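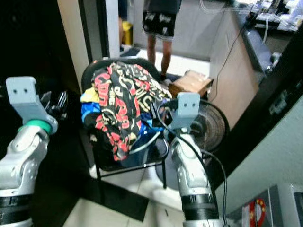

*The two-arm Tunik kit beside a chair of laundry.*

"I wanted a job everyone hates," says the developer behind Tunik, the laundry kit from Drarner. A heap of clothes on a chair won her over - no two are ever alike, and she loves that.

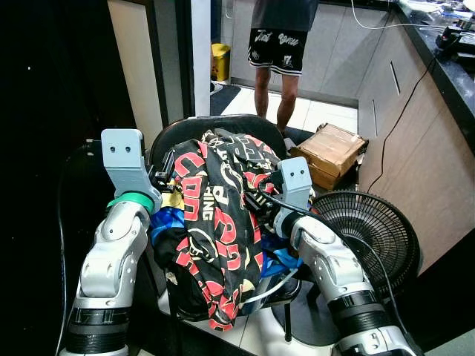 She has logged 147 practice sessions so far, and she still grins when she talks about sleeves. "Cloth does whatever it likes! You learn so much from one T-shirt."

The washer is her other favorite. "It's a regular top-loader, with a few strips of yellow tape on it."

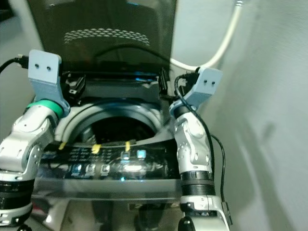 ## What comes next

Drarner plans to ship the first 100 kits in January.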